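Gunderberg Open Day Recordings - data card

Version 3, last edited 22/09/2023
Maintained by Tumelo Khumalo and Ashley Catterall, Mkhize lab, Oltonia

Summary

This folder holds the recordings made during the public open day at our Gunderberg building. Visitors came through in small groups and watched two robot arms work at a table set up like a kitchen counter. We kept the recorder running for most of the day. The set has 429 episodes, of which 187 were recorded with visitors in the room. The rest come from the setup and practice runs in February.

The task

The demonstration was called "clear the counter." An operator drives both arms by hand from a station beside the table. The arms handle plates, a wooden dish rack, a mug stand and a few props such as the corn in the basket. Most groups asked to see a plate moved, so plates make up the largest share of the data.
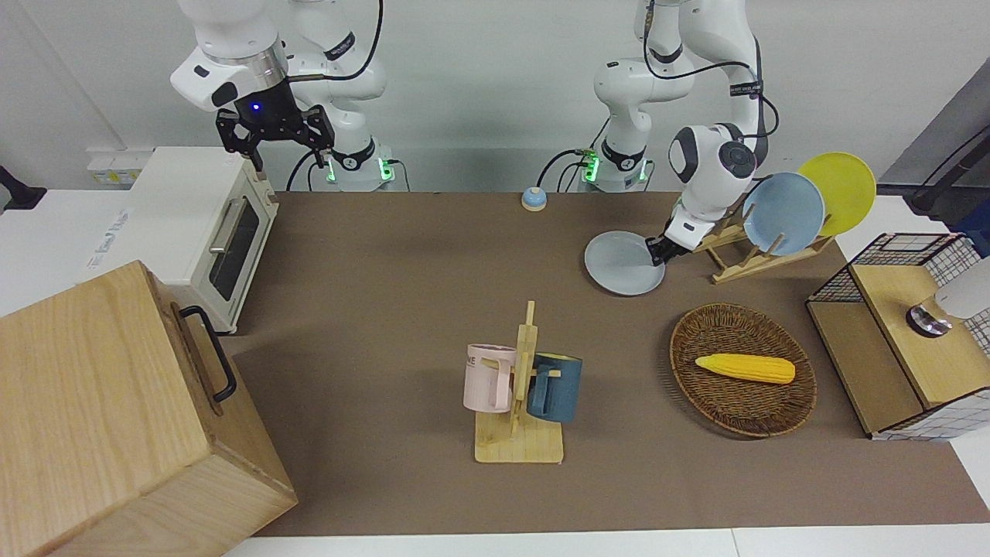 Operators took turns through the day. Ashley drove most of the morning groups and Tumelo most of the afternoon ones. Each episode file carries an operator code, but the codes are not matched to names in this release.

An episode begins when the operator presses the pedal and ends when it is pressed again. That means some episodes have a few seconds of waiting at the start, while whoever was talking to the visitors finished a sentence. We did not trim these. If you need tight start times, use the first arm movement above your own threshold.

Views

There are several camera views of the table. The fixed ones stayed where they were for the whole day, apart from one that was bumped and put back during the lunch break. The head view looks down at the table from the other direction, so left and right do not match the fixed views. Please check this before you mix them. Our own first training run got it wrong.

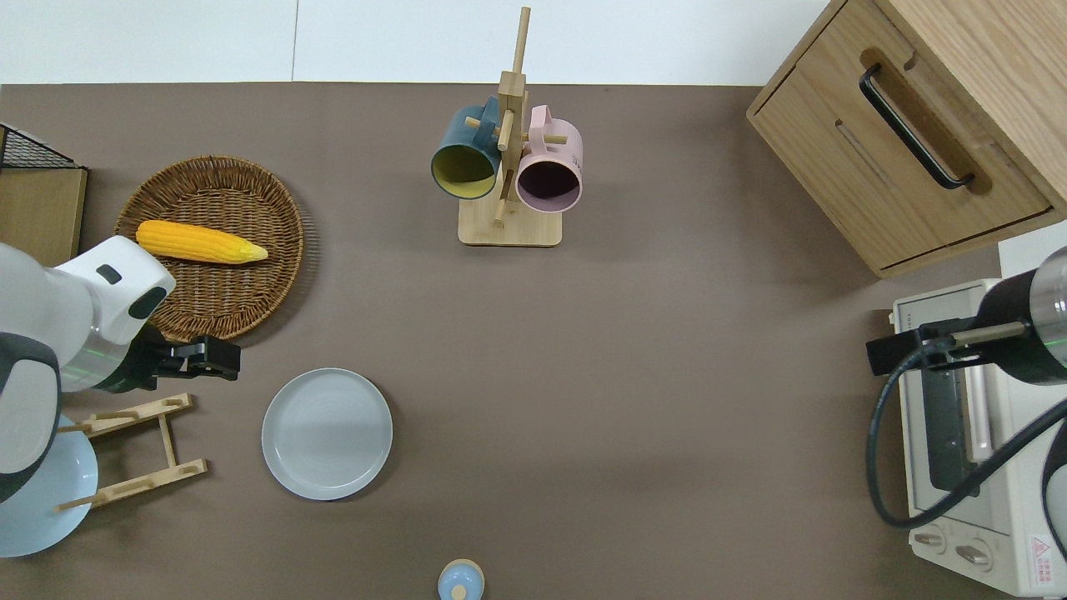
Naming of arms and objects

"Right arm" and "left arm" always mean the robot's own right and left. In two of the fixed views the robot's right arm is on the left side of the picture. The same rule applies to the grippers.

Objects are labeled with plain words: plate, mug, dish rack, mug stand, basket, corn, oven, cabinet. Plates also carry a color field. The pale plates can be hard to tell apart by color alone, as the light changes between views, and labelers did not always agree on gray or blue. Treat that field as a hint.

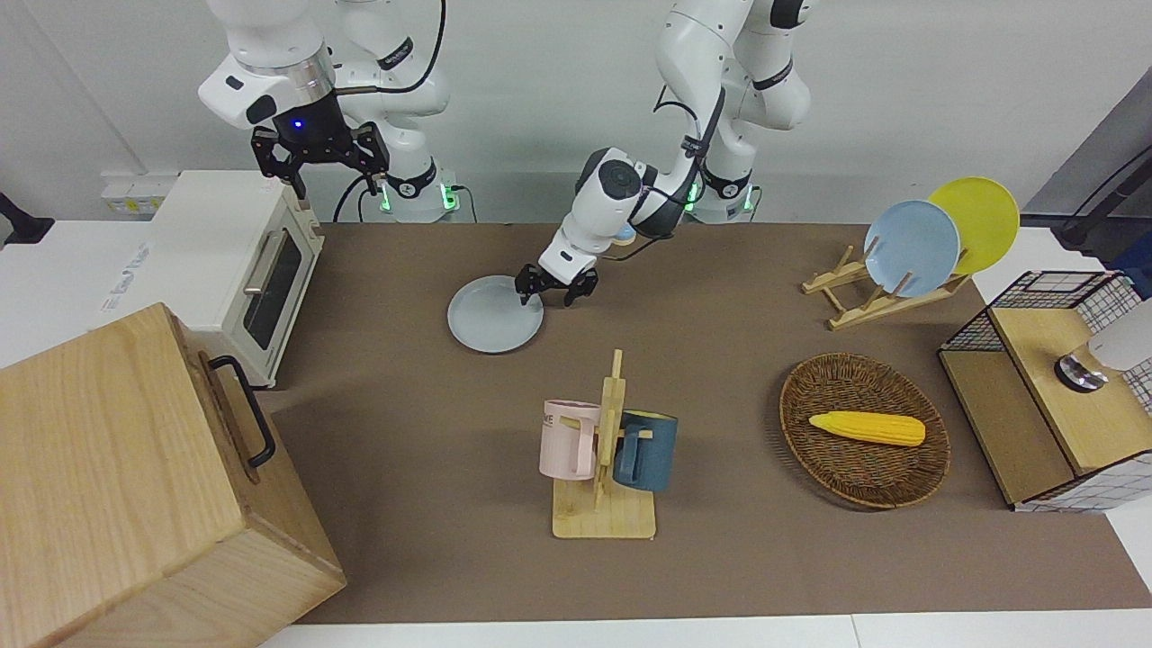
Left gripper at the rim of the plate, mug stand in front.

Labels

Each episode has a one-line instruction, a start and end time, and a result field (done, partly done, stopped). Stopped episodes are kept in. Visitors liked to ask what happens when the operator lets go of the controls, so a few episodes end with both arms standing still - these are marked "stopped" as well.

The instructions were typed afterward with the Ginusus labeling tool. More than 700 lines were written in total, counting the second pass, and the second pass is the one released. The first is in the folder old_labels if you want to compare.

Visitors and privacy

Visitors stood behind a rope on the far side of the operator station. No sound was recorded. Ashley went through every episode and removed the ones where a visitor's face came into view. If you find one we missed, write to us with the episode number and we will take it out.

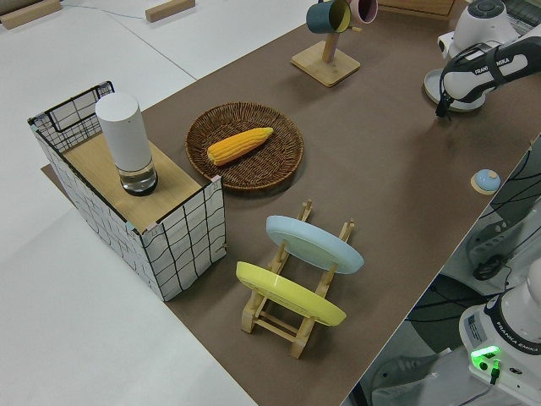

Some groups had school children in them, and for those we ran the arms at a lower speed. The speed setting is stored per episode in the file run_info. It is worth reading before you compare episode lengths, which otherwise look odd in the second half of the day.

Known problems

- The clock on one fixed view drifts slightly. A correction is in the file time_fix.
- Gripper width is missing for the first few practice episodes.
- The basket was moved between groups and its place on the table was not logged.

Use

Free for research and teaching. Please name the Mkhize lab if you publish results. Questions about the files go to Tumelo, and questions about the labels go to Ashley.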